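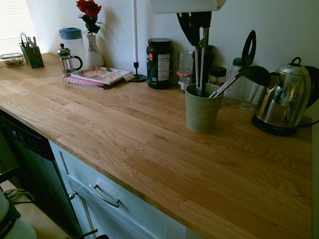 The back of the counter, with the rose in the blue and white vase.

I have been meaning to write about the counter for months, ever since Ayana Tefera wrote to ask what we keep out and what we put away, and whether I had any rules about it. I had to think about that. I have had plenty of rules over the years and broken most of them before dinner, so what follows is more a report on how things stand on 31st March than any kind of advice.

When we moved in, the kitchen had very little storage and one long run of butcher block, light oak, which I loved straight away and still do. I like the knots best, and the darker streaks that run through some of the strips. For the first couple of years I treated it like a museum piece. Everything went into the cupboards, and every single time I wanted a spatula I opened a drawer, moved the rolling pin, swore a little, and shut the drawer on a whisk. My husband Walid put up with it until December, when we had 14 people over for supper and he simply took the whole lot out and stood it along the wall. It stayed there. I was cross for a day or two and then I noticed I was cooking more.

So now there's a back row. The green wire caddy has the forks and knives in it, over by the window, and people help themselves on the way to the table. I used to think silverware standing out in the open looked like a cafeteria, but I've come around completely, and setting the table has become a job that gets done without me asking twice. The snacks live next to it in a clear container with a lid, which was Walid's idea and which I can't say has been good for either of us.

The French press sits out all the time. I had a bigger one, a Cavano, and I broke it on the faucet, the way everybody breaks them, and when I went to replace it I decided a small one would do for the two of us. The tall pitcher with the blue lid stands just behind it. It's a plain plastic thing and I have tried to replace it with something prettier at least twice, but it pours well and the lid stays on, and at my age I value that in a pitcher.

Then the vase! It was my aunt's, white with blue flowers, and for a long time I kept it on a high shelf where it did no good to anyone. A single rose is plenty for it. I've tried it with a whole bunch and it looks crowded and a bit sorry for itself — one stem, leaves left on, and it's happy. I like having it right in among the working things, where I see it while I'm chopping onions. The candle is there for the same reason, a tall white one in a black holder, and yes, I do light it sometimes when it's only soup.

The cookbooks are my weak spot. I have far too many and they all live in the hall, but I let myself keep two books on the counter, lying flat. The pizza one is on top at present. Dae-han Moon, our old neighbor, gave me his way of doing the dough (a slow rise overnight in the fridge, very little yeast) and I've been comparing it with the book's. I'm on my fifth try and I still prefer his. If anyone wants it written out, say so in the comments and I'll ask him.

The big green supplement tub is Walid's, and we have had words about it. I would happily see it in the pantry. He says that if it goes in the pantry he'll forget it exists, and I suppose I can't argue, having just told you all about my spatulas. I did put the jar with the red gingham lid near it to soften things a little. I save those lids whenever I can.

And the utensil crock, sage green with ribs down the sides, which gets more use than anything else in the house. Ladle, slotted spatula, all the tall handles crammed in together. Every so often I tip everything out, wash the crock, and put back only what I've used lately. I last did that before Christmas, so it's overdue.

Ayana, I hope that answers you. I still haven't decided what to do about the tea towels, and I'd love to hear where you keep yours.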